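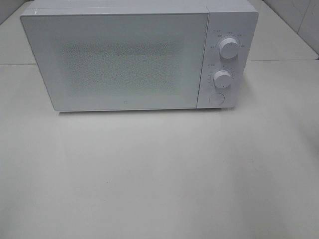
November 15, 2019
By the Kandasamy workshop blog

I nearly skipped the Gastell open day because of the rain, and I'm so glad I didn't! The bit I'd come for was Virnow, their planning software, and the job they'd given it was a kitchen one: find the door button on a microwave and push it.

Sounds dull, I know, but think about a white button on a white panel on a white worktop. The depth data is rotten on surfaces like that (I've lost whole evenings to it at home), so Virnow leans on edges instead, the thin grey ring round the button and the seam beside the door.
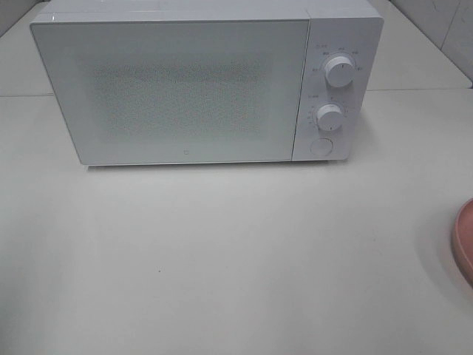 What I liked most was the planner view. It keeps 5 candidate approaches going and scores them as new pictures come in, and you can scrub back through the lot afterwards. I asked what happens when a bowl or plate turns up at the side, and they said anything it can't name is simply treated as a no-go area.

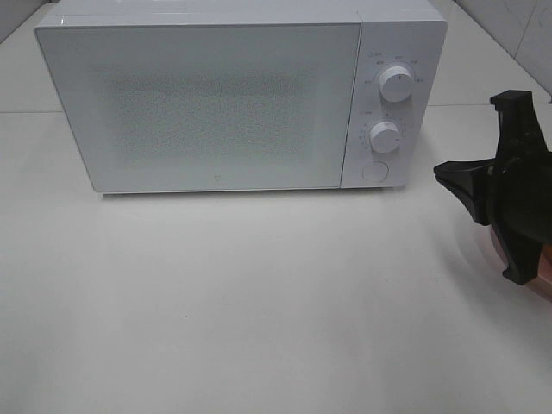

Then there's the handover, which I'd never thought much about. The fixed camera does the rough part, and for the last 70 mm the wrist camera takes over, with the controller going soft so a small miss doesn't shove the oven backwards.

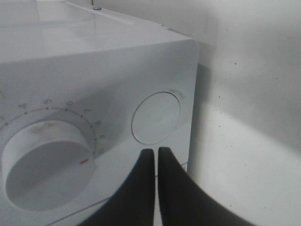

Close up, the knob is the troublemaker, being round and white as well, so they match on size and on the pointer mark too. The log tool, Jollamov, is due a public release next September and I've put my name down already.

Contact | © 2019 Kandasamy | Back to top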